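Folding on the Bed: A Gallery, With Reservations

I should say at the start that I don't believe in folding systems. I have owned the books. I have sat through the demonstration at the Branport home show, where a very cheerful man turned a jumper into something the size of a bar of soap and got a round of applause for it. I bought the Stamel folding board, a hinged plastic thing that promised identical shirts for life, and used it for the best part of a month before it went behind the wardrobe. It may still be there.

So when Clive Horrocks asked me to put together a page about folding clothes for the household section, I told him he had the wrong person. He said that was why he was asking. Clive has folded his laundry the same way since he left home and thinks everybody else has been sold something. I am less certain than he is, but only a little.

What follows is a gallery page, though I have never been able to write a line or two and leave it at that, and there is more grumbling here than pictures. The subject is dark clothes on a bedspread, and whether the bed is any good as a place to fold them.

The case for the bed

The usual advice is to fold on a table. I can see the sense in it. A table is the right height and it doesn't sag when you lean on it. The trouble is that in our house, as in most houses I've been in, the table has things on it at the time of day when washing gets folded. The bed is nearly always free between breakfast and bedtime, and it's next to the drawers.

I have also read that a bed is too soft to get a proper crease. Perhaps, if you want a proper crease. I have never once looked at a T-shirt in a drawer and wished it were sharper.

The case against it

Your back, mostly. Ours is a low bed and after a full basket I know about it. Kneeling helps for as long as your knees put up with it.

The other thing is that a bed invites you to spread out. You start with one garment laid flat and before long the rest of the wash is in heaps round the pillows, and then the phone goes, and at eleven at night you are moving the lot on to a chair. I don't think any method has an answer to that.

Black on a pattern

People who write about laundry are very keen on plain backgrounds. One of the books says you should fold on a white sheet so that you can see lint, loose threads and marks. I tried it. I saw a great deal of lint, and it made me miserable, and the clothes went into the drawer exactly as they would have done anyway.

A busy cover suits me better. Paisley in particular will forgive almost anything, and a black garment on it has an edge you can follow without putting your glasses on. That matters more than it sounds. With black on a dark plain blanket I have folded half a sleeve under and not found out until I put the thing on. 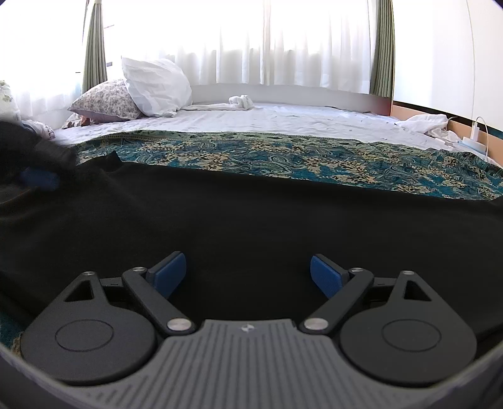
The claim I distrust most is the one about smoothing. Every system I've met tells you to pass your hands over the cloth first, from the middle outwards, until it lies perfectly flat. The Drerow method (a course, with a workbook, and I paid for both) has you do it 3 times before the first fold and once more after each. I did a fair test of this with two black tops from the same wash. One got the full treatment and the other was folded as it fell, soft wrinkles and all. I put them in the same drawer and took them out a week later. They looked the same to me. I asked Clive to say which was which and he got it wrong, though he would like it noted that he wasn't wearing the right glasses.

What does seem to help is getting it out of the machine promptly. That costs nothing and there's no workbook.

The diagonal fold

There is a fashion for folding on the diagonal, which I first saw on the back of an Espinoza hanger packet, of all places. You bring one corner across so that the fold runs slantwise, then square up the rest. The packet said it would stop a centre crease. It does, I'll give it that. You get a slanted one.

I can imagine it being useful for something with a long hem or an awkward shape that won't halve neatly. For ordinary tops I went back to sides in, bottom up, done. My mother did it that way and so did hers, and I don't remember either of them having a name for it.

Bunching

Clive's own contribution to the subject is that black clothes don't need folding at all. He bunches his. Socks, T-shirts, the lot, rolled loosely and pushed to the back of the drawer. I had every intention of being rude about this, but I tried it with the things I wear for gardening and I have to say they came out no worse than they went in. I wouldn't do it with anything that has a collar.

He also claims it saves time. I am not convinced. Whatever he saves in folding he spends in looking, since a drawer of bunched black things is just a drawer of black things, and I have watched him pull out 2 pairs of shorts and a scarf on the way to a vest.

Things that get caught up

One piece of advice I will pass on with a straight face. Before you fold anything large and dark, lift it and look underneath. I've folded a flannel into a jumper, and a child's sock into a dressing gown, where it stayed until October. Dark cloth hides whatever it lands on, and a heap hides it better. A quick lift at each end is enough.

Colours can go missing in a patterned cover too, which is the one real point against mine. A blue hanky on blue paisley might as well be in another room.

Where that leaves the drawers

Much as they were, if I'm truthful. I have stopped using the board and I have stopped smoothing. I still fold on the bed, with a cushion on the floor for kneeling, and I do the big items first while I have the patience for them. Clive thinks the cushion is an affectation.

If anyone has a folding method that has lasted them more than a year – in a real house, with other people in it – I'd be interested to hear about it. I don't promise to believe it. Please don't send me anything with a hinge.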